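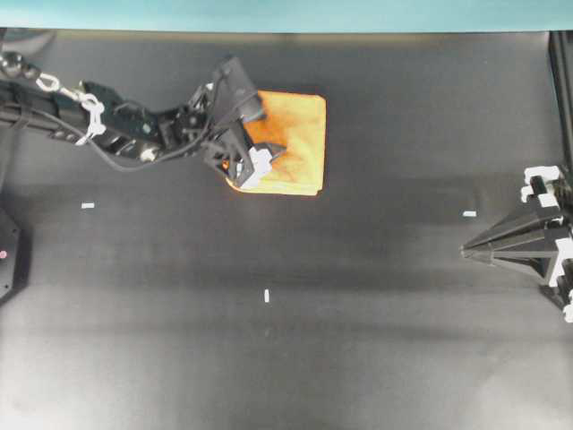

Night ferry or morning bus for eating in Jever?

Started by tidewrack
January 9, 2020

tidewrack wrote:
Planning a food trip up the North Sea coast in August and trying to decide how much of it to spend in Jever. My wife wants smoked fish. I want smoked fish and a beer at an hour when she would disapprove. We have three days, no car, and a teenager who currently eats bread and one kind of cheese. Is that enough town for three days of meals, or do we sleep there once and move along? I have read the brewery part of every guide already, so you can skip that.

panfish_pete wrote:
One night. Get in before lunch, eat, walk it off around the castle grounds, eat again. Next morning have breakfast and take the bus to the coast, where the fish came from in the first place. You'll spend half of day two trying to find a third place you feel strongly about.

marrowbone wrote:
Hard disagree with Pete, who I suspect has eaten one meal there and it was a pretzel. Three days is fine if you go slow. Do the tea properly, for a start. East Frisian tea takes up an afternoon if you let it. Rock sugar first, then tea, then cream down the side of the cup, and you don't stir. I stirred. A woman at the next table put down her fork.

panfish_pete wrote:
It was two meals, and the pretzel was a side.

tidewrack wrote:
What happens if you stir?

marrowbone wrote:
You get the same tea and a worse seat next time.

Reece Rudd wrote:
Using my real name because I forgot to pick another one when I signed up and the site won't let me change it. I did this trip with my mother two summers ago. We had two nights and it was right for us, but she naps. Things I'd pass on:

Fish rolls are a lunch food. By late afternoon the good ones are gone and you are left with the herring that the others didn't want to sit next to.

Bring coins. I tried to pay for one roll with a 200 euro note, which was all the machine had given me, and the man looked at it like I had handed him a deed.

Dinner is early. We strolled in at 9 feeling very continental and were offered soup, in a tone that suggested the soup was a favor.

For the teenager, bakeries. There is more bread in that part of the world than one kid can turn down. Mine got as far as pumpkin seed rolls, and I'm counting that as foreign travel.

saltlick_ann wrote:
Seconding the coins. I'd also say don't write off the coast so fast. Crab rolls, which are really shrimp, and I have given up arguing with the menu. If you buy them unpeeled by the bag you can sit on the sea wall and spend an hour producing one mouthful. My husband called it relaxing. He had bought a sandwich.

zorblatt18 wrote:
Is anybody using the Zoris app for this? It has a "Coastal Snacks" route with 18 stops and I was going to follow it in order.

panfish_pete wrote:
18 stops is not a route, it's a medical event.

marrowbone wrote:
First thing Pete and I have agreed on. I used Zoris in another town and it walked me to a tire shop. Nice people. No snacks.

zorblatt18 wrote:
It has good reviews though.

marrowbone wrote:
So did the tire shop.

saltlick_ann wrote:
To be fair to the app, the map works offline, and I used it to find a restroom once. I would have paid good money for that. Just ignore the little fork symbols.

tidewrack wrote:
This is all very helpful and I now have no idea how many nights to book. Separate question. We'd be carrying smoked eel back on a long train ride. My brother-in-law swears by his Skoltex cooler bag. Worth it, or does a towel and some ice do the same job?

Reece Rudd wrote:
Ask the shop to vacuum seal it. Then put it in whatever bag you want. The issue with eel on a train is less the temperature than the other passengers.

panfish_pete wrote:
I have a Skoltex. The zipper went in the first month, and it still smells of mackerel from a trip I'd like to forget. Towel and ice.

marrowbone wrote:
Mine has been fine for years. Pete, do you close it by hand or with your teeth?

panfish_pete wrote:
I was holding a fish.

Janjua wrote:
Long-time reader, first post. You could do two nights in Jever, then one on the coast, and nobody here has to be wrong.

marrowbone wrote:
Welcome. That isn't how we do things.

tidewrack wrote:
Booked it the way Janjua said. Two and one. My wife has asked me to find out whether you can get the tea without the cream, and I'm a little scared to post the question.

saltlick_ann wrote:
You can. Order it at the counter and don't make eye contact.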